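How to Catch Up on a Long-Running TV Show Before the New Season Drops

So the new season of Tirkura lands in November, everyone you know has opinions about it, and you quit somewhere in the middle of season one because a pet fish died and you took it personally. Fine. It can be fixed, and you can keep your job while fixing it.
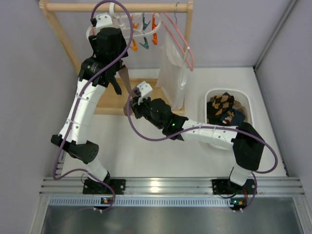
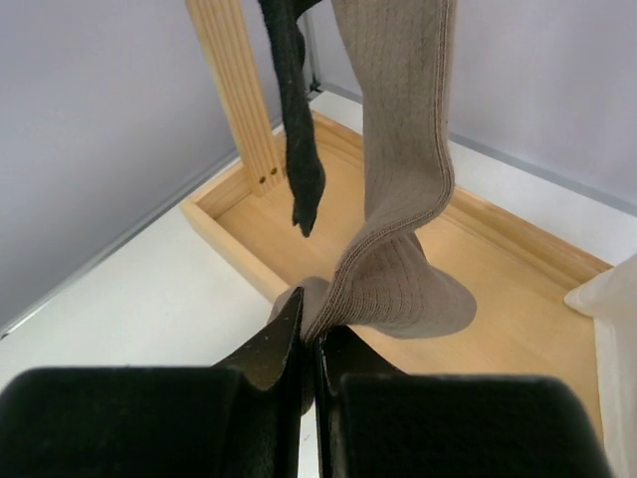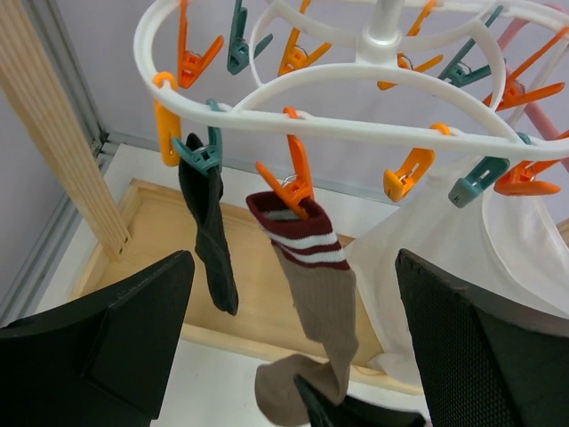 Step 1. Do the math. Tirkura runs to 187 episodes, counting the Skernitz specials, which you should not count. Divide what's left by the evenings you have. If the answer is more than 9 a night, go to Step 2. If it's less, go there anyway.

Step 2. Get a skip list. Fans keep good ones. The Nordin courtroom arc can go entirely - the show itself forgets it happened. Keep the Tultton two-parter, even though the accents are a crime.

Step 3. Watch the first 3 episodes and the last 3 of each season in full. For the middle ones, read a recap and watch only the scenes people still argue over.

Step 4. Turn off autoplay. You will think you're still following the plot at 2 a.m. You are following the theme song.

Step 5. Mute the show's name on your social apps before you start. Do the character names too, including the misspelled ones.

Step 6. Leave one evening free before the premiere. Use it to rewatch the last finale, or to sleep. The recap at the top of the new episode will cover the finale, so I'd sleep.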